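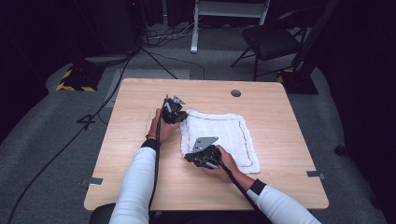 Joelle Nimri

Chapter 6
When the Job Moves to the Table

What this chapter covers: who teaches the machine, what happens to the old job while that goes on, how pay and hours get sorted (or don't), and what to ask before signing anything. Key words are listed at the end of the opening section. Read the Walevside case first, then come back to this page.

Start with a towel. Folding one takes a trained worker a few seconds and no thought at all. Corner, corner, over, smooth, next. Ask that same worker to do it holding a gripper in each hand and everything slows down. No fingertips. No feel for the weave. The wrist has to do what the thumb used to do. Most people are annoyed by lunchtime on the first day and fairly good by the end of the week.

Work of this sort now turns up in laundries, packing rooms, hotel stores, small repair shops. Somebody has to show the movements, again and again, before a machine can be given a go at them. Usually it is somebody who already had a job there. So the first change automation brings to a workplace is often a new task for the old staff, well before any machine is doing the folding on its own. Older textbooks skip this stage. They go from "before" to "after" and leave out the months between.

The Walevside case

Walevside is a linen service. Hotels mostly, two care homes, one swimming pool. It had 60 people on the floor when the managers signed a deal with Flarari, a firm that builds folding and sorting machines. Six of the 60 were asked to become demonstrators. Sitting down work, quieter, same hourly rate. Target of 288 folds a shift.

Getachew Gebreyes was one of the six. He had been on the pressing line for years and said yes becuase of his knees. His account runs through this whole chapter, so a short piece of it now:

"The chair was good. The chair was the best part. But on the line you talk, you look up, you go and help the next person. At the table you look at the towel. First week my shoulders hurt in a new place. And the number, 288, where does it come from? I asked on the Wednesday. My supervisor didn't know. She asked Flarari and they said it was a starting figure. So we started lower."

Note three things here, we will use them all later. The target came from outside the building. The supervisor could not explain it. And it moved once a worker asked - a point the staff side made a lot of in June, when the rates were looked at again.

The break rule changed as well. Line workers had one long break and one short. Demonstrators asked for a pause every 20 folds, just to put the grippers down and shake out the hands. Managers said no, then yes for a trial, then it stayed. Nobody wrote it into the contract until much later (see 6.4, on custom and practice).

What about the other 54?

Less is known. They were not moved, not retrained, and for a while not told much. Several thought the six were being lined up for office jobs. Others thought the six were teaching the thing that would replace everyone. Both stories went round the canteen in the same week. A floor meeting was called, went badly, was called again. The notes from the second meeting are in the reading at the back and are worth the time, even the dull bits about parking.

Compare Menzies, the packing firm in Chapter 4, where demonstrating was shared out and everyone did a turn. Slower start, fewer rumours. Also more complaints about sore wrists, so not a simple win.

Key words for this chapter: demonstrator, gripper, target rate, custom and practice, redeployment, skill transfer, consultaton.

Before moving on

Think of a job you have done, paid or not. Pick one movement in it that you never had to think about. Write down how you would show it to somebody whose hands did not work like yours. Keep it, you need it for 6.2.

Then find out who sets the targets where you work or study, and whether they have ever done the task. One paragraph is enough.

6.1 Learning to go slowly begins with Getachew's first shift at the table.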